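Posted Tuesday, August 18, 2026 by Serena Bassi

Hi all,

So the Korby dropped out on us again, right in the middle of clearing the table. The left arm stopped answering, the right one carried on for a bit, and then the whole thing faulted (error 1856, same as in May). I know a few of you run two arms off one controller, so I'd love ideas!

1. Cables. Ours loop out at the wrists and run back down along the arms, and I've started to suspect the connectors.
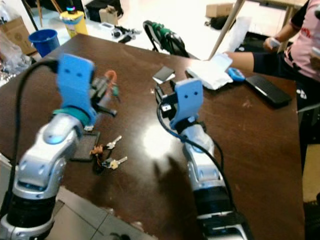

2. Restart. I power cycled it, homed both arms and tried again. It ran 7 minutes before the same code came up, and the log is no help at all.
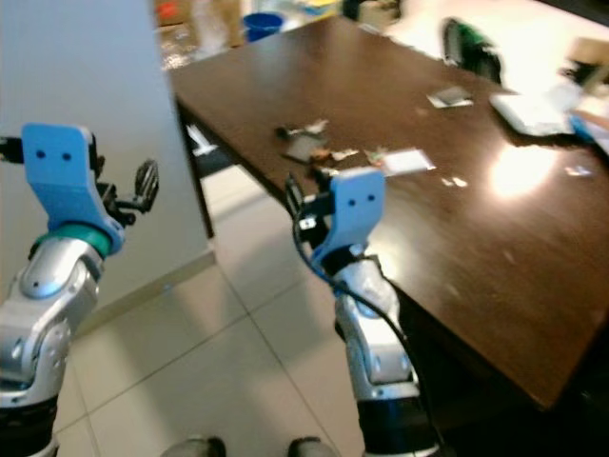
Levente Kovács wrote to me off-list that he'd leave the connectors alone and look at the stop circuit first:

> On our Simberg a bad stop relay looked just like a dead arm.
> Don't let anybody reach in until you've tested it.

Fair point, and I'm a little embarrassed, as we do work with hands over the table while it's live.
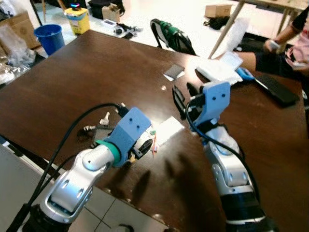 Both arms over the table, keyboard at the far right.

The grippers I'm less worried about. The pads are rough and speckled and the edges look ragged to me

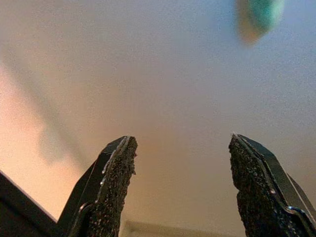

but I can't see how that would knock out an arm. Spare pads are on order anyway. Has anyone swapped the relay themselves, or did you send the box back?

Serena

Related messages
- Error 1856 after homing (Etelka Barta)
- Stop relay part numbers, Simberg
- Gripper pads, where to buy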